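Saturday, Teklow bench room, long table by the window

Picked up where we left off with the tabletop. The last coat went on before the break and the can says to leave it alone for a good while, so it has had longer than it needs. Room at 45 percent humidity when I came in, heater off.

Went over the surface first with a dry cloth, then the soft brush. Grain is clearest in the upper half, where it waves and bunches into the darker band. The pale wood lower down shows the finish more than the figure. Sheen is smooth and a little glossy, more than I wanted, but even to the hand.

Still some specks. I can't feel most of them with a fingernail. 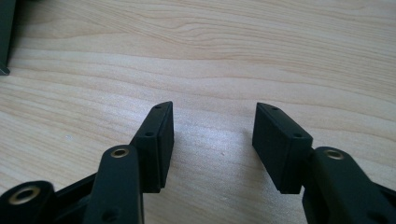 Tabletop, specks and glare patch.

The glare makes it hard to judge the middle. From the stool it goes nearly white and you lose the grain altogether. Moved the stool to the door end and looked along the board, which was better. No ridges that I could find from there, and no lap marks. The pale flecks could be dust in the finish or could be sitting on it. Wiped a test corner with a damp rag and will look again once it has had time.

Notes on the finish, so they are in one place:
Ranasinghe satin, from the opened can, strained.
145 ml per coat for the whole top, weighed out instead of guessed this time.
Sanded between coats with the gray pad, 11 passes with the grain, no cross strokes.
Dillholm sample board was done the same way but with the older brush. It is on the shelf by the sink. Don't use it for the comparison, the brush shed.

Open question is whether to rub the top back to take the shine down. Hashini would leave it. I would do one light pass at the door end and compare before touching the rest. If we do rub it back, the edges get done by hand, they are already thin at the corners from the first sanding.
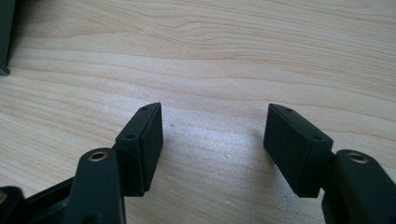
Entry and photos: Hashini Pathirana, bench notebook, p. 23

Adding to the above after a second look. The darker streaks are in the wood. I checked them against the offcut from the same plank and they run the same way, so no more talk of uneven stain. The small dark speck is worth a pass with the gray pad, the rest I would leave.

Agree on trying the door end first. Pronia want the top flat and dull enough to write at under a lamp, and it isn't dull enough yet in the middle.

To do: new strainer cones, label the opened can, cover the table before anybody sweeps.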